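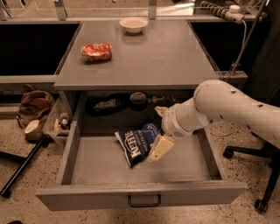

Does a 100 per cent success rate on drawer tasks mean the robot has learned to tidy up? Only if every drawer you own is the one it was trained on.

Been reading the Stindlow write-up again. The training set is 246 demonstrations, all on one cabinet, and the test runs use that same cabinet. I'd like to see a second cabinet before I get excited.

Gervásio Andrade says the method "generalises across objects". Fine, but a crisp packet and a cheese wedge were both in the demos. Show me the results for things it had never met.

Then there's the Hamel baseline, which scores 21. It was given no depth input and the new method was. How much of the gap is the method and how much is the extra sensor? The paper doesn't split them.

Fabrice Riviere pointed out to me that the appendix lists 659 attempts, and the main table leaves out any where the arm "failed to initialise". Who decided which ones those were, and when?

I do like the idea of scoring each step separately (open, grasp, release, close). We tried something similar at Plilport in November and it showed us where the grasps were going wrong.

Code is promised for March 2018. I'll run it on our own drawers and post whatever comes out.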